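Karembridge Shared Workshop, Arm Build Group
Minutes of the March meeting, taken by Noemi Alcantara

I have the notebook again because Priya left before the coffee was ready and Walt's handwriting can't be read by anyone, Walt included. Corrections to me by Friday please, or put them on the corkboard by the drill press.

Present: me, Walt, Priya (left early), Desmond, Lucille, and Lucille's nephew Theo, who is fifteen and knows more about motor drivers than I do. Regrets from Hal. We started at 7:10 pm, once we'd found the second extension cord.

Last month's minutes. Approved with one fix. I wrote that Desmond "would look into" the wrist bearing and he says he agreed to buy it. He has bought it. It's in the blue drawer with the receipt wrapped around it, so Walt, please pay him back!

Money. We have $75 left in the build jar after the bearing. Walt wants to put most of it toward a better power supply, and I'd like us to wait until we know how much current the shoulder really pulls. Theo offered to measure it with the shop's clamp meter. Agreed to hold off until he has.

The arm itself. We call it Enura, for those who missed the vote. The base is bolted down and the shoulder and elbow both move, though the elbow has a nasty buzz near the top of its travel. Desmond thinks it's the belt and Lucille thinks it's the printed pulley. They went back and forth on this for a good while and I stopped writing. We'll swap the pulley first, that being the cheap thing to try, and Lucille already has one on the printer at home. If it still buzzes, Desmond gets to say so once and then we order a belt.

Walt has rerouted the cable bundle so it goes through the forearm and doesn't flap around beside it. Much better. He left no slack at the wrist, though, so please don't turn the wrist past a quarter turn until he redoes that bit. There's tape on it with NO written in marker.

Gripper. We're staying with the parallel design, two flat fingers on a boxy body. I brought up the three-finger one from the Nusstead group again and lost again, four to one with Theo abstaining (diplomatic kid). Fine. I do see the point, there's a lot less to go wrong with two.

Open question on finger pads. Lucille has rubber strip left over from a window job and Desmond wants to try silicone. We'll do one set of each and test them on the same things: a wood block, a tennis ball, and the mug with the broken handle. Walt asked that it not be his good mug this time.

Simulation. This was my item so I'll try not to go on forever. I've got the gripper model loaded into the simulator on the shop computer, and it opens and closes with the keyboard. I've been building it little worlds to look at (the orange sandstone blocks are my favorite, sorry, I got carried away with the textures one night). We put it up on the big monitor and looked at the view from behind the fingers, and everybody leaned their heads over to one side at the same time.

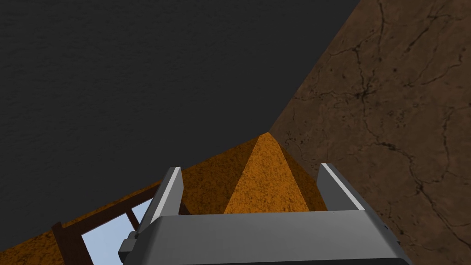 Gripper view in the simulator, fingers open, with the point of the sandstone pyramid between them.

Desmond asked straight off whether the horizon was supposed to do that. I want the view level when the gripper is level, so I'm going to go through the wrist rotation in the model file line by line. My money is on an axis I typed in the wrong order. Theo said he'd sit with me and check it, and I said yes before he'd finished the sentence.

Lucille liked being able to see both inside edges of the fingers from there, with the light strips showing up so well. She wondered if we should put something pale on the inside edges of the real ones too, so they're easy to pick out on the video feed. White paint pen, we think. It costs next to nothing and Priya has one, I'm fairly sure.

Walt wanted to know how many practice runs we need before we try the same moves on the real arm. I had put 1,000 on the agenda, which got a laugh, but the computer can do those overnight while we're all in bed. Agreed to 49 to begin with, mostly so Walt can watch them, and the big batch after the view is sorted out.

Shop rules. The soldering iron was left on after last Tuesday's session. I'm not naming names. Please use the timer plug. Also the Holloway bench is for glue-ups only on weekends, so no arm parts on it, not even "for a minute."

To do before next time:
Lucille: print and fit the new pulley.
Walt: wrist slack, pay Desmond.
Desmond: silicone pads.
Theo: current measurement on the shoulder.
Me and Theo: wrist rotation in the model.
Priya: paint pen (somebody tell her).

Any other business. Walt has 12 spare stepper motors from an old printer haul and wants them out of his garage. Theo took four. The rest are under the bench in the banana box, help yourselves.

We finished at 8:50 pm. Next meeting same time, and Lucille is bringing the lemon bars!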